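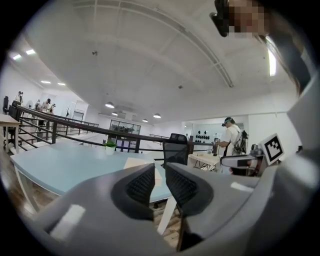
# Fenwood Students Teach by Hand

The robotics course at Fenwood begins with a gray gripper and its two black finger pads. Students hold the tool themselves and carry out ordinary household tasks, and the recordings they collect are later used to train a robot arm. The current class works from an upper level bordered by a metal railing, with tables set out for practice.

Iveta Skála, who directs the course, requires each team to submit 297 usable recordings before the end of May. A recording is rejected if the fingers leave the camera's view or if the motion is too quick to follow. "The students learn patience first," she said. "Most of them close the gripper far too early."

Thomas Morelli, a second-year student, leads the team known as Kutora. Its members have chosen to work on moving small objects across a tabletop, and they have revised their written procedure 3 times. Their recordings will be added to the school's collection, which now holds some 2000. Final trials will be held at Skornivbridge, where each team will be allowed 2 attempts.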